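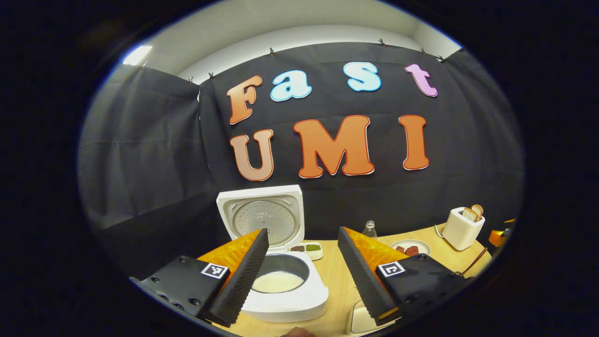 Letras recortadas de colores sobre una tela negra sujeta con pinzas.

Cuidar en casa los libros de aventuras (y que lleguen enteros al hermano pequeño)

En esta casa las novelas juveniles no se leen, se devoran, y luego se nota. Van en la mochila con la merienda, se quedan boca abajo en el brazo del sofá, pasan la noche debajo de la almohada y vuelven del préstamo a la prima con una esquina menos. A mí me parece una vida estupenda para un libro, no me entiendan mal, pero como después hay otro lector esperando turno, con los años he ido juntando unos cuantos apaños que comparto por si le sirven a alguien más.

El lomo, antes de empezar

Los libros de bolsillo gordos se parten casi siempre por el mismo sitio, hacia la mitad, justo cuando la historia se pone buena. Antes de la primera lectura, apoyen el lomo en la mesa y vayan abajando unas pocas hojas de un lado y otras pocas del otro, pasando el dedo con suavidad junto al pliegue, hasta llegar al centro. Se tarda lo que tarda en subir el café. Mi hijo mayor lo hace ya solo y se pone muy solemne.

Hojas sueltas

Si se ha soltado una hoja, guárdenla enseguida dentro del propio libro, en su sitio, y nada de cinta adhesiva transparente. Amarillea, se pone pegajosa y al quitarla se lleva las letras. Yo uso cola blanca de encuadernar, la Plarkine del bote pequeño, con un pincel fino de los de acuarela. Una línea muy delgada en el canto de la hoja, se encaja bien hasta el fondo, papel de horno a los lados para que no se pegue con las vecinas, y a dormir debajo de un par de diccionarios hasta el día siguiente. Si la cola rebosa es que han puesto demasiada - a todos nos pasa la primera vez.

Manchas

Las de lápiz salen con goma blanda, siempre en la misma dirección. Las huellas de dedos en cubiertas plastificadas, con un paño apenas húmedo y otro seco detrás (los Pistine me gustan porque no sueltan pelusa, pero una camiseta vieja de algodón hace el mismo papel). Para una gota de aceite reciente, espolvoreen maicena, cierren con un papel absorbente a cada lado y déjenlo reposar toda la noche. Algo queda, no les voy a engañar, aunque bastante menos. Y las de chocolate, pues qué quieren que les diga, se raspa lo que se pueda con el canto de una tarjeta y se le coge cariño al resto.

El libro que cayó a la bañera

Nada de secador caliente ni de radiador. Pónganlo de pie, abierto en abanico, sobre una toalla y con una ventana entreabierta. Cuando ya no gotee, intercalen papel de cocina blanco cada pocas hojas y cámbienlo cada vez que lo noten mojado. Al final, todavía un poquito fresco al tacto, va a la prensa de diccionarios. Quedará ondulado, pero se lee perfectamente, y el final sigue siendo el mismo.

Dónde guardarlos

Con 200 libros en casa, entre los nuestros y los heredados, aprendimos pronto que el problema era la pared de la estantería, que daba al norte. Separamos el mueble (un Hutent de los sencillos, sin trasera) lo que abulta una mano y el olor a cerrado desapareció. Un higrómetro barato ayuda mucho: yo procuro no pasar del 55 % de humedad. Tampoco los aprieten tanto que haya que tirar de la cabezada para sacarlos. Se empujan un poco los de los lados y se agarra el libro por la mitad del lomo.

Las sagas, juntas y en orden, o habrá discusiones. Las de formato grande, tumbadas, tres como mucho en cada pila.

Forrar sin llorar

Corten el forro con dos dedos de margen por cada lado, doblen primero arriba y abajo y dejen las solapas para el final, con el libro cerrado, porque si se ajustan con el libro abierto luego no cierra bien. La cinta, siempre sobre el forro y nunca sobre la cubierta.

Los prestados

Una tarjetita en la puerta de la nevera con el título, a quién se le dejó y el mes. En septiembre repasamos la lista antes de que empiecen las clases y suelen volver casi todos. El que más viaja lo tengo apuntado tantas veces que la tarjeta ya va por la cara de atrás.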